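White interior

A white interior is a room in which the walls and ceiling are finished in white or a near-white shade, usually with paint or limewash. It is one of the most common ways of finishing rooms in houses, offices, schools and workshops. The term covers pure white as well as off-white shades such as ivory and chalk, although paint sellers often treat these as separate colors.

History

Lime was the main source of white indoors for many centuries. Quicklime was slaked with water, left to settle and brushed onto plaster, stone or brick in thin layers. It was cheap wherever limestone could be burned, and it was widely used in kitchens, dairies, stables and cellars. Because limewash is alkaline it slows the growth of mold, and in many regions rooms were coated again every spring as part of the yearly cleaning.

Chalk bound with animal glue, known as distemper, was used on ceilings into the twentieth century. It gave a soft, flat surface but came off on clothing and could not be washed. Old distemper is still found under later paint in many houses, and it has to be removed or sealed before modern paint will hold.

Lead white was used in oil paint for doors, window frames and paneling. It covered well and lasted a long time, but it was poisonous to the people who made it and to those who scraped it off. Zinc white and lithopone replaced it for some indoor work. Titanium dioxide came into general use during the twentieth century and is now the pigment in almost all white wall paint.

In the 1920s and 1930s white rooms became linked with modern architecture. Plain walls without moldings or patterned paper were seen as clean and healthy, an idea taken partly from hospitals and sanatoriums. After the middle of the century white became the usual choice in rented housing for more practical reasons: one paint could be bought in bulk and touched up between tenants.

Light and perception

White surfaces return most of the light that falls on them. The share is given as a light reflectance value, or LRV, on a scale on which 0 is a perfect black and 100 a perfect white. Ceiling paints are usually higher on the scale than wall paints. The off-white sold by Gandatent for general indoor use has an LRV of 82.

A high value on the ceiling has more effect on the brightness of a room than the same value on one wall, since lamps and windows both send a good deal of light upward. Where walls and ceiling share a color, the line between them is less marked, and low rooms are often painted this way. Ledges, shelves and window boards may also be finished in white so that they stand out less.
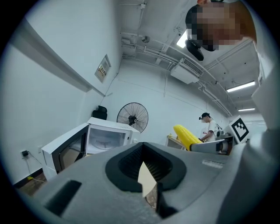 Chiharu Arai has objected that the effect on apparent size is overstated, and that most of what people notice after repainting comes from clean surfaces and from furniture having been moved out and put back differently. Nikola Urbańczyk takes the opposite view and holds that the shared color of wall and ceiling matters a great deal, above all in rooms with sloping ceilings. Studies have not settled the question, in part because the size of the effect depends on the lighting used.

White also takes on the color of nearby objects. A lawn outside a window can give a wall a green cast, and a red carpet can turn the lower part of it pink. North-facing rooms in the northern hemisphere tend to look bluish, and off-whites with some yellow or red in them are often recommended there.

Materials and application

Most white wall paint sold today is water-based emulsion. Flat finishes hide uneven plaster but mark easily. Eggshell and satin finishes can be wiped down, and they are common in hallways and kitchens. Gloss is mostly kept for woodwork.

New plaster must be dry before it is painted. A thinned first coat, called a mist coat, is allowed to soak in and is followed by 2 full coats. Stains from smoke, rust or water come through ordinary white emulsion and need a sealing primer. Ceilings are painted before walls – drips are then covered by the later work.

Some ceiling paints go on pink and turn white as they dry, so that missed patches show while the painter is still working. Limewash remains in use on old buildings, where a film of modern paint may trap damp in the wall. It is applied in many thin coats and looks almost clear when wet.

Aging and upkeep

White oil paint yellows with time, most quickly in the dark, and a patch behind a cupboard or picture may be darker than the rest of the wall. Water-based paint yellows much less. Tobacco smoke, cooking grease and candle soot discolor both kinds.

In Tivville, a survey of 785 rented apartments led by Visitación Segura found that hallways were repainted more often than any other room, and bedroom ceilings least often. Scuffing at hand height and around light switches was the most frequent reason given.

Touching up is harder than it might seem. Whites sold under the same name by 2 makers seldom match, and even paint from the original can may show against a wall that has aged. Painters commonly redo the whole wall from corner to corner.

See also

Limewash
Distemper (paint)
Titanium dioxide
Light reflectance value
Picture rail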